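Nivard opens orders for its second cargo bike after a slow first year

Kwame Ackah has been building cargo bikes under the Nivard name for 5 years, and he spent the first part of that time repairing other people's. The company's new model, the Dodurero, is a compact longtail with a mid-mounted motor and a rear rack that takes two children or a week of groceries. It goes on sale in February at $3,059.

I talked to Ackah by phone on a Sunday, the only day he keeps clear of customers.

"The first bike was too long," he said. "People loved riding it and then they got home and couldn't turn it around in the hallway. We had returns for that. The bike was fine, the hallway wasn't."

That first bike, the Nartey, sold 865 units, mostly to families and a few delivery riders. Ackah had hoped for more. He puts part of the gap down to price and part to the way the bike was sold, which was online only, with final assembly left to the buyer.

"A front wheel and a handlebar, that's all you had to do," he said. "But if you've never set up a disc brake and it rubs, you think you bought a bad bike. We took a lot of calls about brake rub."

The Dodurero will ship fully assembled to partner shops, where the buyer picks it up after a mechanic has checked it over. Shops get a flat fee for each bike and keep the customer for service afterward.

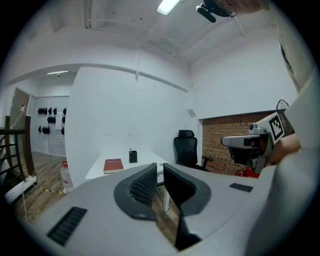 Ackah said the shop fee was the hardest number to settle. Too low and the bikes sit in the back in their boxes. Too high and the whole thing has to come out of the parts budget, and he did not want to go back to the cheaper brakes he used on early versions of the Nartey.

"We started with a two-piston caliper and I regretted it," he said. "On flat ground, no problem. With two kids on the back going down a long hill, I wanted more. So this one has 4 pistons front and rear, and it stays that way even if the price goes up."

The wheels have changed too. Both are 20-inch, where the Nartey had a larger wheel in front. Ackah said the smaller size keeps the load low and makes the wheels stronger, and it means a rider only needs to carry one size of spare tube. The ride is a little harsher over broken pavement. He fitted wider tires to make up for some of that and decided against a suspension fork.

"A cheap suspension fork is weight and a thing to break," he said. "A good one adds a few hundred dollars. I would sooner people spent that on a rain cover."

The battery is the part buyers ask about most. It sits behind the seat tube and comes out with a key, so it can be charged indoors. The Dodurero comes with one battery as standard. There is a mount for a second under the rack, with the wiring already in the frame.

Ackah was careful about range. He would not give me one figure for the box, and the product page gives several depending on load and hills.

"If I say a big number, somebody in a hilly city with a headwind and a six-year-old is going to call me," he said. "They'd be right to."
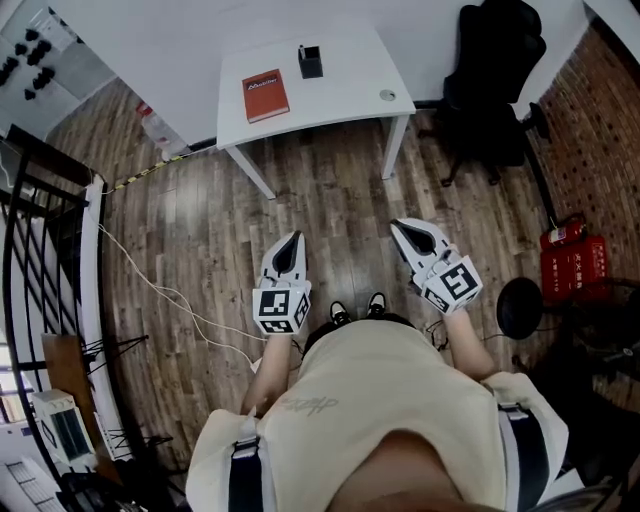
The frame is still aluminum, welded by the same supplier as before, but the rear section is now a separate part that bolts on. If it gets bent, a shop can replace it without scrapping the rest. Ackah got the idea from a customer whose Nartey was backed into by a van. The front half was perfect and there was nothing he could sell her except another frame.

I asked whether a bolted frame would creak.

"The first sample did," he said. "Every pedal stroke. We changed the shape of the joint and went up a size on the bolts. I've been riding the latest one since the fall and it's quiet. The shops will check the torque at the first service."

Accessories come from Trumus, a small bag and rack maker that also supplied the Nartey's panniers. The new line includes a padded bench, a wraparound rail for passengers and a front basket that mounts to the frame, so it does not swing with the handlebar. Nartey owners can use the panniers and the bench. The rail will not fit, as the older rack is narrower. 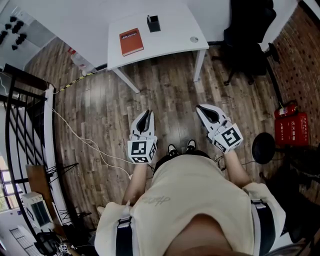
Parts for the Nartey will stay in stock, Ackah said, including batteries, although the bike itself will not be made again. He has had a few owners ask about trading in. For now the answer is no, mainly because Nivard has nowhere to store used bikes.

"I'd like to do it," he said. "A used cargo bike is a good first cargo bike. Ask me next year."

Orders are open now with a deposit, refundable until the bike leaves the warehouse. The Dodurero comes in dark green or gray. A step-through version is planned, but Ackah would not give a date for it.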